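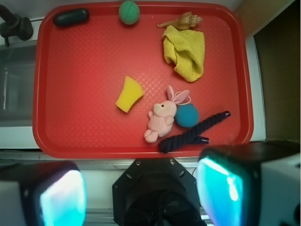 WUNICO, April

Filed under: Home & Family | Features

Search articles Go

The toy library in Wunico opens at 9 in the morning, and by a quarter past the floor near the door is usually covered in strollers. It takes up the back half of a former shoe store on the main street. The shoe racks are still on the walls. They now hold puzzles, wooden trains, dress-up clothes in zip bags, shape sorters, balance bikes and one very large dollhouse that has to be booked ahead.

Members pay $38 a year. For that they can take home up to four items at a time and keep them for three weeks. Last year the library had 191 member families, in a town where the nearest big toy store is a 27-mile drive.

Toy lending is an old idea in the United States. Some of the first toy libraries were set up during the Great Depression, when many families had no money for toys at all. For a long time after that, most of them stayed small and local, tucked into church basements, schools and public library branches. Many served children with disabilities, whose families needed special equipment that was expensive and quickly outgrown.

The people who walk into the Wunico library today come for a wider mix of reasons. Money is still one of them. Space is another. Several parents said they joined after a birthday or a holiday left them with more plastic than their living room could hold. Grandparents join so they can have something in the house when the children visit and nothing in the house when they leave.

"We live in two rooms," one mother said while her son tested the doors on a toy garage. "If something comes in, something else has to go out. This way it goes out by itself every three weeks."

The work behind the counter

Most of what a toy library does happens after a toy comes back. Each item in Wunico has a card with a photo and a parts list. When a farm set is returned, someone tips it out onto a table and checks off the animals. If a goat is missing, the family gets a text message, and the goat generally turns up under a car seat. The fee for a lost part is one dollar. The fee for a lost part that makes the toy useless, such as the spinner from a board game, is the price of a new part or a day's help with sorting.

Then comes the cleaning. Hard plastic is washed with dish soap and warm water, rinsed and left on a rack. Wood is wiped with a damp cloth and dried right away so it does not swell. Anything with a battery box is wiped by hand and kept away from the sink. Fabric goes through the washing machine in a mesh bag if the label allows it, and the library has mostly stopped buying fabric toys whose labels do not.

Baby toys are handled first. They spend the most time in mouths, and they are also the most borrowed. A good rattle may be in four different homes between New Year's and the start of spring.

Staff keep a repair shelf with glue, sandpaper, spare wheels and a coffee can of screws. Some repairs are simple. A train needs a new magnet, or a book needs tape along its spine. Others take weeks, mostly spent waiting for a part. The library has two broken marble runs and hopes to make one good one out of them.

Toys with cracked casings or loose small parts are thrown out. So are magnetic toys that have started to come apart, which can be very dangerous if a child swallows the magnets. Recall notices are checked once a month, and a printed copy hangs by the register.

What gets borrowed

Ask the staff which toys are popular and the answer comes quickly. Large things come first. Play kitchens, slides, ride-on cars and workbenches are rarely on the shelf for more than a day. They cost a lot, they take up a corner of a room, and children often lose interest in them after a month or so. They are very well suited to borrowing.

Building sets are next. The library will lend a box of interlocking bricks, but it weighs the box on the way out and again on the way in. Checking off every brick was tried once and dropped after a single afternoon.

Puzzles move steadily all year. Board games go out in winter and come back in spring with sand-colored stains on the rules. Musical instruments are borrowed eagerly and returned early.

The slowest movers are talking toys. Parents pick them up, press a button and put them back. The library accepted many of them as donations in its first years and now takes none, apart from a few made for children who are learning to speak and need the repeated sounds.

Soft toys are a special case. Wunico does not lend teddy bears or dolls meant for sleeping with. A child who has slept beside a bear for three weeks does not want to return it, and nobody at the counter wants to be the one to ask.

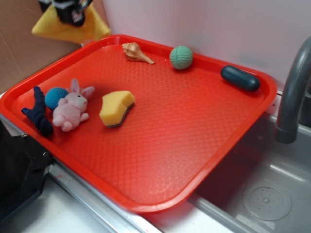
How many toys should a young child have out at one time?

There is no set number, but most toy library staff suggest keeping out only as many as the child can help put away in five minutes. The rest can go in a closet and be swapped in when interest fades.

That swapping is what early childhood teachers call toy rotation, and it costs nothing. Families do not need a membership to try it. Staff in Wunico hand out a one-page sheet on the subject to anyone who asks. It suggests sorting toys into a few boxes with a mix in each: something to build with, something to pretend with, something to move or throw, something quiet. One box is open at a time. Favorites stay out always.

The sheet also makes a case for ordinary household things. Measuring cups, cardboard tubes, scarves and clothespins hold the attention of a toddler as well as most things sold for the purpose, as long as they are too big to choke on and an adult is close by. A few parents told me they had borrowed less after reading it. The library does not seem to mind.

Getting started

A second toy library is due to open this fall in Misura, on the far side of the county. It will run out of a room in the Gatchalian Building, which used to be a bank. The organizers spent most of the winter on three jobs: finding the room, finding insurance and deciding what to say no to.

The room was the easiest. Insurance took longer. Several companies had never written a policy for lending toys and did not know which form to use. In the end the group was covered under a plan meant for sports equipment rental.

Saying no has been the hardest. As soon as word got out, bags of used toys began to appear at the door. Many had parts missing. The group now accepts donations on one morning a month and asks people to bring toys clean, complete and with batteries taken out. It has kept far less than half of what it was offered. Stuffed animals in fair condition were passed on to an animal shelter that had asked for them.

The group has 18 play kits ready so far, each packed in a clear bin with a lid that snaps. They will be tracked with Flovlow, the same checkout software Wunico uses. It was made for tool lending, so a doll stroller still has to be entered under a heading such as "garden" or "automotive." Wunico puts strollers under "automotive." Misura plans to use "garden," on the grounds that this is where they end up.

Both places have talked about sharing large items between them. A slide that has been around every yard in one town would be new in the other. The trouble is moving it. Neither library has a van, and the dollhouse does not fit through the back door of a station wagon. It was measured twice.

Does it change how children play?

Parents at the counter had mixed views. Some said their children had become better at sharing and at giving things back. Others said return day was still a fight – every time, with every toy. One father said he lets his daughter choose which item goes back first, and that this has helped more than any talk about taking turns. Another keeps the due date on the refrigerator and points to it.

What most of them agreed on was that borrowing had taken the pressure off choosing. A family can take home a floor piano, find out within the hour that it was a mistake and bring it back the next morning. They can also find the one thing a child will not put down, and then buy it. The staff see this often. They keep a list of secondhand stores by the door, next to the recall notices.

On the morning I visited, the balance bikes were all out and the waiting list for the larger one had been started on the back of an envelope. A boy returned a wooden crane with its hook missing. His grandmother went out to the car to look, and came back with the hook, two puzzle pieces from another family's loan and a sock.

The Wunico library closes at noon for cleaning and opens again at 3 p.m. The Misura group is still looking for shelves.

More in Home & Family

Tool libraries find a place on Main Street
How to wash wooden blocks without ruining them
The school swap table that stayed all year
Board games with missing pieces, and what to do with them
Small apartments, big kids: storage that works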